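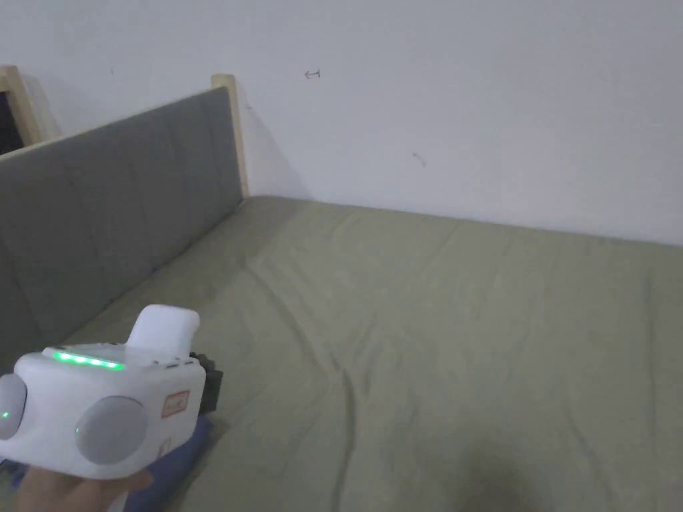
Speaker notes: Beds, sheets and the second bedroom
Lallow housekeeping evening, March 11, 2018
Speaker: Nélida Carrasco

Before starting
Check the microphone reaches the back row. Handouts on the chairs, spare ones with Anqi. Talk is the first half, questions after the tea.

1. Opening
Thank Vicente Aravena for the room and Catalina for the chairs.
Say who I am: ran the linen side at Jilness for 14 years, now look after holiday lets with Ignacio Valdebenito. We changed 462 beds last year. I keep a notebook, so that figure is right.
Most of what I say tonight applies to a bed at home as much as a let. Where it differs I will say so.

2. Stripping the bed
People pull everything off in one armful. Do the pillows first and put them on a chair. Then the duvet cover, then the top sheet if there is one, and the bottom sheet last, rolled inwards from the four corners so that crumbs and hair stay inside it.
Look through the roll before it goes in the machine. Socks, chargers, a child's toy, reading glasses. Last September we washed a guest's hearing aid at the Sepúlveda flat and paid for a new one. Tell this one briefly, it took too long last time.
Clothes left on the bed get moved off it first, folded, and kept apart from the linen. Dark clothes especially. A navy jumper will leave fluff on any sheet and you will be at it with a roller for ten minutes.

3. Colour of sheets
This always comes up, so deal with it early.
White: can be bleached, shows everything, easy to match when you replace one.
Olive, grey, dark blue: forgiving for day-to-day marks, bad with face creams and spot treatments, which leave pale patches that do not come out. Fades along the folds if it is stored in the light.
My own preference for a room with plain white walls is a coloured sheet. Olive green with a grey headboard looks settled and you do not need cushions on top. Ignacio disagrees and buys white. Let him answer if he is in the room.
Buy three of each sheet at the same time. If you go back a year later for a third, the green will not be the same green.

4. Upholstered headboards
Ask for hands: who has one? Who has ever cleaned it?
Vacuum with the soft brush, top edge first, then down the front. Once a month at home, every changeover in a let.
Marks from hair and heads: barely damp white cloth, a drop of washing-up liquid, work from the outside of the mark to the middle. Press with a dry towel. Leave the pillows off until it has dried.
Do not use a coloured cloth on pale grey fabric. I did this once with a red one at Jilness. The repair quote was 383 pounds and we turned the bed round to face the other way instead.
Pull the bed out from the wall twice a year and do the back as well. Lallow regulars have heard me on this, keep it short.

5. Making it up again
Show on the folding table with the cot sheet.
Bottom sheet: seams down, far corners first, then the near ones. Smooth from the middle out to the sides. If it will not lie flat, it is usually on the wrong way round, long side to short side.
Flat sheet corners: lift the side, tuck what hangs, drop the side, tuck again. Do it twice slowly, and once at normal speed.
No ironing. Take it off the line slightly damp, fold in four, put something heavy on it overnight.

6. Costs
Only if there is time.
Beltska let us have the figures for their whole building: 2,667 sheets washed in the year, and the ones that wore out went at the corners first. Check elastic and corners when you fold. A sheet with a worn middle can be cut down for a single or a cot. Worn corners mean dust sheets.

7. Questions
Likely ones: mattress protectors (yes, always, cotton-topped), fabric softener (no, not on towels either), how often (weekly).
If asked about moths, pass to Anqi Qiu, who is doing wool in the next talk.

Collect the cot sheet and the clips before leaving. Key back to Vicente.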